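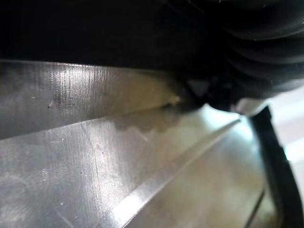
吸盘抓不住钢条?从漏气查到路径,一步步来

2020年5月18日 作者:Irkside 工作台笔记

先说故障现象:机械臂下去,吸盘贴上钢条,真空表往上爬一截就停住,控制器报“未达到抓取阈值”。再试一次,过了。再试,又报。最气人的就是这种时好时坏!我们在 Fledach 单元上折腾了两个晚班,终于把排查顺序理顺了,写下来给用波纹吸盘抓金属件的朋友参考。

动手之前

按下急停,挂锁,把气源关掉并放掉余压。真空发生器断气以后,吸盘上可能还挂着工件,手别伸到下面去。钢条的边很利,戴防割手套。

第一步:把漏气分成两半

拿一块干净的平玻璃,手动压在吸盘口上,开真空。

读数正常,说明管路和发生器没问题,漏在吸盘和工件之间,直接跳到第三步。读数还是上不去,漏在后面,做第二步。

第二步:查管路

从吸盘接头往回查,一段一段堵住看表。我们这边最常出事的是手腕处那段软管,六轴来回转,管子在卡箍边上磨出细缝,直着的时候不漏,一弯就漏。所以一定要把手腕转到抓取姿态再测,在原点测十遍也测不出来!顺手把过滤芯拧下来看看,发黑就换。

第三步:看吸盘的褶

把波纹一层层撑开,对着灯看褶根。裂口往往藏在折叠的那一面,不撑开根本看不见。唇口用指腹摸一圈,有缺口、发硬、粘着金属屑的都别再用了。我们定的是每3,000次抓取检查一次,唇口发硬就整只换掉,别心疼。

第四步:看金属面

这一步我最喜欢,因为腕部相机终于派上用场了。让机械臂停在接触点上方,把相机画面放大,沿着唇口要落下的位置慢慢看。重点找这几样:

- 拉丝或加工纹路。纹路深的话,空气会顺着沟往里钻,换软一点的唇口。
- 小坑和黑点。避开就行,把落点挪开一点再试。
- 水渍、油膜、灰尘。用无绒布蘸异丙醇擦,等干透再抓。
- 斜边和台阶。唇口只要有一小段骑在棱上,真空就别想稳住。

提醒一句,金属反光很会骗人,暗的一片可能是污渍,也可能只是旁边黑色部件的倒影。把灯换个方向再看一遍:跟着灯跑的是倒影,留在原地的才值得擦。

第五步:改落点和接近速度

在示教器里打开 Forsyth 抓取程序,把落点移到离边缘至少5毫米的平面上(从唇口外缘算起,别从中心算,我们就在这儿栽过)。最后一段接近改成30毫米每秒,压紧后加600毫秒等待,再读真空值。原来的程序一碰到就读,波纹还在回弹,读数当然忽高忽低。

第六步:复测

低速空跑一遍,确认路径没有碰撞,再放工件。手动模式下连续抓放,吊起后停住,盯着真空表看它往不往下掉。掉得慢也算漏,回第三步。全部稳定了再恢复自动,围栏门关好,人在外面。

还有一件事千万别做:为了不报警,把真空阈值调低。报警是没了,工件会在半空里掉下来,那可比停线麻烦得多。

六月打算把同样的流程搬到 Finberg 单元上,那边的吸盘褶数不一样,有新发现再补到这一页。

© 2020 Irkside 工作台笔记 | 联系我们 | 返回顶部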